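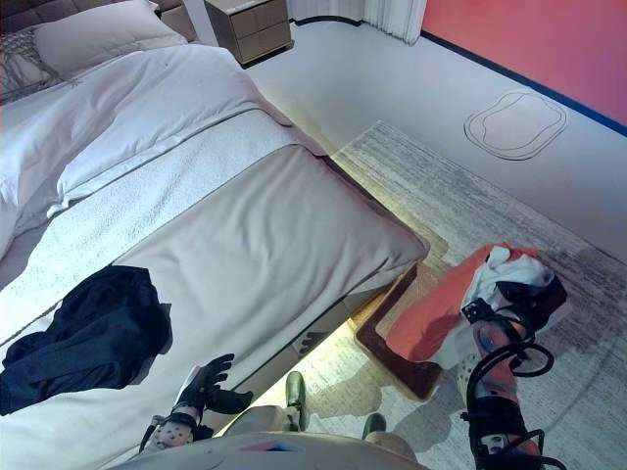 Bed, runner, pile of clothes. The usual.

How do I stop using my bed runner as a clothes shelf?

Plullgate Home Help > Bedrooms > Keeping it tidy
Posted 6 February 2018

OK so I bought one of those wide bed runners for the foot of the bed, taupe, looks like a hotel when it's bare. It is never bare. Whatever I took off the night before goes on it and then the next day's stuff goes on top of that. Dark clothes mostly, so lint all over the runner. Also the duvet never lies flat, so even when I pick up the clothes it looks like I slept in til noon.

Nightstand has 2 drawers, both full. No room for a chair, I measured. I have 14 hangers and they're all taken. Shoes wind up under the bed too but one thing at a time.

What do people do with clothes that aren't dirty but aren't clean enough to go back in the closet? And does the runner go on before or after you straighten the duvet? I've been doing it first and then everything slides.

taupe_runner

474 views, 3 replies

hallclosetheap

Sort it right there on the bed. Takes me a few minutes. Don't carry the pile anywhere, you'll just put it down someplace else and forget it.

Pick up one thing. Smell it, look at the cuffs and collar. Wash, or wear again. Wash goes straight in the hamper. Wear again gets folded or goes on a hook on the back of the door, I put up two and that's plenty. If a third thing wants a hook then something has to get washed.

Black knits are the worst for lint. Shake them out over the tub before you fold, not over the bed (learned that one). Then fold the sleeves in, fold up from the bottom, done. Don't hang ribbed stuff, it grows. 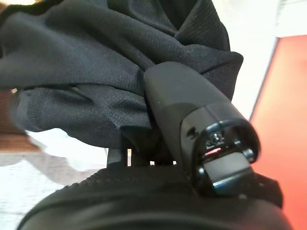

Then do the runner

Lint roller first, whole thing, short strokes. The Roltavero refills are fine, the cheap ones leave gum behind. If it's still fuzzy use a damp rubber glove and drag it one way only.

And duvet BEFORE runner. Always. Grab the two bottom corners, snap it, pull it down toward you, smooth from the middle out. If it's lumpy inside the cover the insert has slipped, so open it up and get the corners back where they belong. No amount of smoothing will fix that.

Runner goes on last. Lay it across, then walk to each side and check the drop is even. I leave the pillows til the end or they get knocked over.
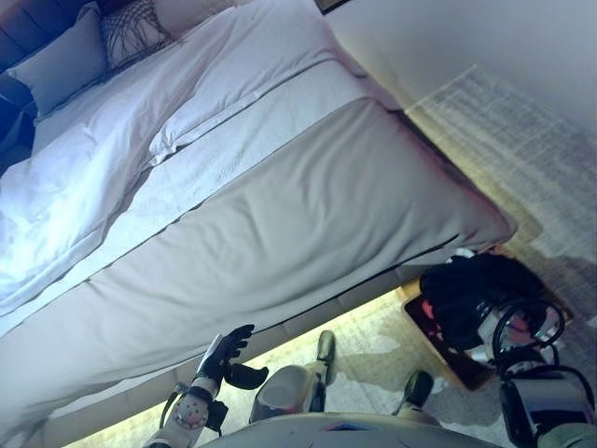
Mine used to slide as well and what fixed it was tucking a little of the back edge under at the foot. Just a couple inches. You don't see it and it holds til you sit on it. Rug gripper tape works too but it leaves marks on some fabrics so try a corner.

lukano_lane

get rid of the runner. I did in April, dont miss it

yoshida.k

Disagree w/ the above, the runner keeps the cat hair off my duvet. But do wash it, people forget. Check the tag, mine is cold only and I line dry it. Dryer made it pucker along the seam.

For the in between clothes I use a flat basket that slides under the bed. Shallow one so I can't overfill it. When it's full its laundry day, no sorting. Wouldn't put sweaters in there tho, they crease.

Shoes, get a tray. Same idea.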